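**Marker cube check – every session or once a day?**

**skoredix_ritva** – 06/07/2026
Draft rule for the hand-held grippers. Cube facing out, fingers off the pattern, both operators show theirs before recording starts. Then 10 seconds still. Any objections

**cychow**
Once a day is plenty. We did around 200 takes in November on one check, no trouble

**YeeMan_H**
disagree. a knocked cube wrecks everything after it and you dont find out til processing. My vote is every session, held up like so 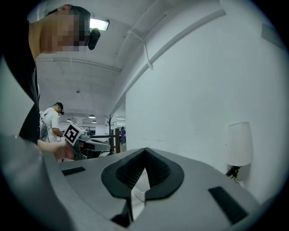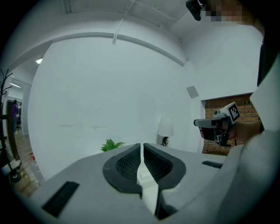 and write down who checked. Initials will do, no essay

**cychow**
Initials on what though – we've got no sheet

**tsao_ce**
Kola has a log tab. Nobody fills it in. Also the draft says "operators" but not who goes first, pick one

**skoredix_ritva**
Left-hand person first. Log tab it is. Keeping every session unless Chih-ming objects, he's got the final say on teh wording

**cychow**
Fine. Still think it's overkill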